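Ditholm Community Workshop
Minutes of the members' meeting, April
Small meeting room, 7:00 p.m.

Last updated: April

1. Opening
The chair opened the meeting at 7:05 p.m. Enough members were present to vote. The minutes of the last meeting were approved with one correction: the drill press belt came from the Bendberg store and was not a donation.

2. Bench power
The new outlet strip on the long bench is in and has been tested. The old strip will go to electrical recycling with the next load. Members asked for a second strip at the window end. Agreed to get a price.

3. Wire and small parts
Members reported that hookup wire is being put back without being wound. A good part of the evening was spent on this item, as it has come up at two meetings now.

Several colors are mixed together and it is hard to pull out one length without bringing the rest along. Red and yellow are the most common. The white and light blue run all through the pile, so it was suggested to start with the brown and pink.
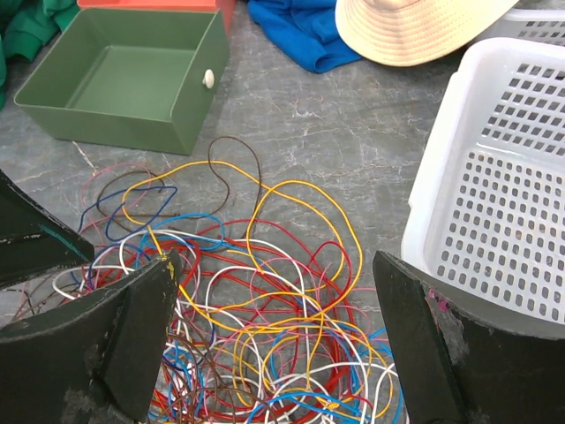 Item 3: loose wire on the floor, to be sorted.

It was proposed to throw the lot out and buy new spools. A price from Redska for a full set of colors came to $225. Other members felt that most of the wire is good for breadboard work and for the beginners' class, and that long pieces should be kept. After discussion it was agreed:

- Wire will be sorted by color at the next work evening.
- Pieces shorter than a hand's width go in the scrap copper can.
- Longer pieces are to be wound into coils and tied with a twist tie, one color to a bag.
- Stripped ends are to be trimmed before winding.
- No new spools will be bought until the sorting is finished.

A member offered 2 empty cable reels from home for the longest pieces. Accepted with thanks.

There was a question about whether different thicknesses should be kept apart as well. Left to those doing the sorting.

4. Drawer labels
The printed labels have started to peel. Zeng brand label tape was suggested, as it fits the label maker we already have. Approved. Labels will give the contents and the wire color where it applies. The resistor drawers will be done last.

5. Money
The balance stands at $956 after the rent was paid. Class fees for April are still to come in. No questions.

6. Other business
The side door sticks when it rains. The landlord has been told and will plane it.
A request to borrow the heat gun over a weekend was approved. The sign-out sheet is on the back of the supply closet door.

7. Next meeting
Same room, 7:00 p.m. Items for the agenda should be sent in a week ahead.

Meeting closed at 8:20 p.m.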